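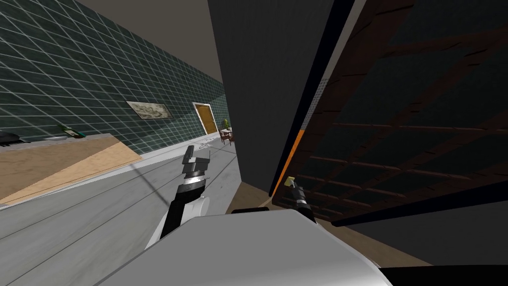

Hi Elaine, the Fallora grant has now carried our cooking-at-home classes through March, and I owe you an update. We've run 6 classes so far and spent 867 dollars, nearly all of it on groceries and a second set of pans. The big change is that we've moved the "what's already in the kitchen" talk to the front of the evening. People used to turn up wanting recipes, and we'd hand them recipes, and then they'd go home and buy nine new things! So now we start with the door of a big appliance swung wide open, like the one at the top of this report, and everybody has to say what they'd look for first in their own kitchen. It gets loud. I love it.

Attendance has been up and down. The first two classes were full, the third was a washout (school concert, my fault for not checking), and we've settled at a decent size after that. Suha Rizk took over the shopping and found a cheaper place for dry beans and rice – that alone should stretch the money to one more class than we planned.

Not everything is going well. The handouts are still only in English and we promised you Portuguese by now. Maiara Caldeira has translated 5 of the 7 recipes, and the last two are stuck on measurements, as half our people cook by the cup and the other half by weight. I'd like to print both, even if the page gets crowded.

The knife skills evening also ran way over. Ademir Fagundes is a wonderful teacher but he will not be hurried through an onion, so we're giving him the full two hours next time and moving soup to its own night.

What I need from you: an okay to shift the leftover printing money into groceries, and a word on whether the final report can wait until after the last class. Receipts are in the folder I sent over, minus one from the hardware store that I'm still hunting for.

Viera Hrnčiar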